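Section 2: Putting the Curka together and first power-up

Before you start, check that you have the torso, head, tail, left and right arms, both legs, the display base and the small bag of hip pins. The Curka figure uses three AA batteries, not included. You will also need a small Phillips screwdriver for the battery door.

1. Lay the torso face down on a soft cloth. Loosen the screw on the battery door and lift the door off. The screw stays attached to the door.

2. Insert the batteries as marked inside the compartment. Close the door and tighten the screw until it is snug. Do not overtighten.

3. Push one hip pin into each leg, flat side facing the knee, then press the leg into the hip socket until it clicks.

CAUTION: The hip pins are small parts. Keep them away from children under 3 until the legs are fitted.

4. Fit the arms. The left arm has one notch on the shoulder peg and the right arm has 2. They will not seat fully if swapped. 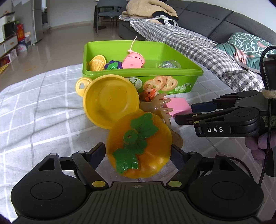
5. Slide the tail onto the rear post and turn it a quarter turn clockwise. The tail supports part of the figure's weight, so fit it before you try to stand the figure up.

6. Press the head onto the neck joint. Hold the figure by the chest, not by the arms.

7. Move the switch under the tail to ON. The eyes flash twice and the figure roars once. If the eyes flash but there is no sound, see Section 5.

Note: The switch has a TRY ME position for store display. In this position the figure makes one short sound only. Move it to ON for the full set of sounds.

8. Stand the figure on the display base and line up the hole in the right foot with the peg.

CAUTION: Do not turn the head by hand while the roar is playing. The neck is geared and can be damaged.

The figure goes to sleep after 300 seconds without movement. Press the chest plate to wake it. Remove the batteries before long storage.

Replacement hip pins can be ordered from Drustusura parts service. Quote part number 3209 and the color of your figure.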